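FOR IMMEDIATE RELEASE

Mikwood Shared Workshop puts its hand-held gripper plans up for anyone to build

VOLVILLE — Hi, I'm Wing-sze Au. I usually write the Mikwood newsletter, so if this press release sounds like it was typed by somebody with glue on her sleeves, well, it was! We have news, and I've been bursting to share it since January. Our robotics bench has finished its own hand-held gripper, and starting Monday the full build notes, the parts list and the files for the printed pieces will be free to anyone who asks.

The project is called Altora. It's a tool you carry around and work by hand, with two fingers and a camera that watches what they do. You pick things up with it, put them down, fold a towel, whatever you like, and the recordings go toward teaching a robot arm to do the same job. We don't own an arm yet (we're saving up), but the hand tool came first for us because we could make most of it on the machines we already have.

I built this one with Wing-sze Fu, and yes, two Wing-szes at one bench gets confusing. She did the electronics and most of the drawing. I did the fingers, and the fingers took me forever. My early pads were smooth and stiff, and a plastic cup would shoot out sideways the second I squeezed. We went to soft orange pads with rows of little ridges, then added a textured black strip along the edge of each finger. I must have printed that strip on every machine in the building. The square markers on the outside of the fingers are there so the software can work out how far apart they are.

We also set up a proper place to use it, with black cloth clipped up behind one of the light wood tables and some very cheerful lettering on it.

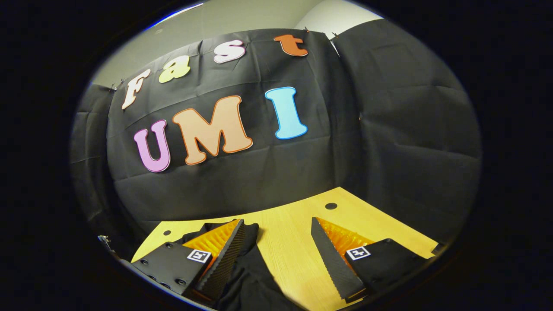
Both fingers open over the table, with the "Fast UMI" letters on the backdrop. Photo: Mikwood Shared Workshop

The parts for our build came to $714, and that includes a camera mount I snapped and had to buy again. The notes run to 163 pages, which sounds awful, but a lot of that is drawings, and Wing-sze Fu has a whole chapter on getting the wiring into the handle without pinching it. Please read that chapter. I didn't, the first time.

"I wanted a set of notes I could have followed before I knew any of this," says Wing-sze Fu. "If you can use a screwdriver and you don't mind redoing a part, you can build one."

Lam, the hardware store down the street, is putting together bags of the screws and inserts so you don't have to buy a giant box of each. They're at the front counter — just ask for the Altora bag.

We're holding an open build night on Monday at 7 p.m. in the main room. There are 9 places at the bench for people who want to start on their own gripper, and plenty of room for anyone who'd like to come watch, try ours and ask questions. Kids are welcome with a grown-up. Bring something you'd like to see it pick up!

To get the files or save a place at the bench, stop by the front desk at Mikwood Shared Workshop in Volville and ask for either Wing-sze.

Press contact: Wing-sze Au, Mikwood Shared Workshop, Volville

###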